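Cuisine et table > Art de la table > Questions fréquentes

Questions fréquentes - composer une petite table d'automne

Dernière mise à jour : septembre

J'ai rassemblé ici les questions que je reçois le plus souvent depuis que je donne mon petit atelier de table à Eltby. Le français n'est pas ma langue maternelle, je vous prie donc d'excuser une tournure un peu raide de temps en temps. Emiliano Quezada

Faut-il beaucoup de vaisselle pour commencer ?

Non. Une assiette et une tasse par personne suffisent pour le goûter ou pour une soupe légère. Je travaille surtout avec la série Walla, que j'aime pour ses teintes pâles. Si vous possédez déjà de la vaisselle blanche, gardez-la et mettez la couleur dans les légumes.

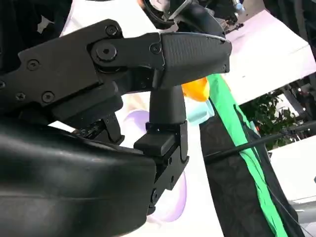 Pour les légumes, justement, je conseille de rester dans une seule famille de couleurs. L'orange est la plus facile en septembre : potirons, poivrons, carottes avec leurs fanes. On peut y ajouter un peu de jaune, mais j'évite le rouge foncé, qui devient lourd à la lumière du soir.

Quel budget faut-il prévoir ?

Très peu, si vous cuisinez ensuite ce que vous avez posé sur la table. Au marché, je prends quelque 400 grammes de poivrons et deux ou trois petites courges. Mon dernier panier pesait 577 grammes sans les courges, et tout a fini dans une poêlée.

Les vrais poivrons tiennent-ils longtemps comme décoration ?

Dans une pièce fraîche, comptez quelques jours, à condition que la peau soit intacte. Choisissez-les fermes, avec le pédoncule encore vert, et essuyez-les avec un torchon sec avant de les poser.
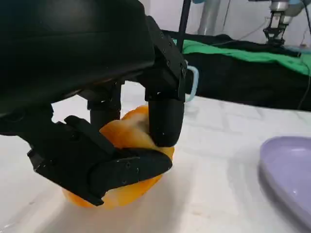 La stabilité est une autre question qui revient souvent. Un poivron n'a jamais une base régulière, il faut donc le tourner dans la main et chercher le côté sur lequel il repose bien. Sur un plateau blanc veiné de gris, un poivron orange bien brillant attire tout de suite le regard, et l'assiette lavande à côté reste calme. Je ne mets donc rien d'autre de brillant dans ce coin de la table.

Comment nettoyer un plateau clair ?

Un chiffon en microfibre, de l'eau tiède et une goutte de savon doux. Évitez le vinaigre si votre plateau est en pierre véritable - il attaque le marbre. Sur une surface stratifiée, le risque est moindre, mais le savon suffit. Rincez, puis séchez aussitôt pour ne pas laisser de traces.

Où placer l'assiette et la tasse ?
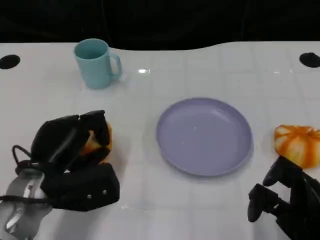
Je commence toujours par l'assiette et je règle le reste d'après elle. La tasse vient plus haut, vers la gauche, et je laisse entre les deux assez de place pour poser une cuillère. Avec une tasse turquoise pâle et une assiette lavande, les deux couleurs froides se répondent, et une petite courge rayée orange et blanc, posée à droite de l'assiette, apporte la chaleur qui manque. Pour les gauchers, on inverse l'anse.

Peut-on manger les petites courges rayées ?

Cela dépend de la variété. Certaines sont comestibles, d'autres sont vendues seulement pour le décor et peuvent être amères, voire toxiques. Demandez au vendeur, et en cas de doute ne les cuisinez pas.

Avez-vous une nappe à recommander ?

Sur une table claire, je préfère sans nappe. Si vous y tenez, prenez un lin non teint, lavé une première fois avant l'usage. Le modèle Bratu me convient bien, il se repasse encore humide.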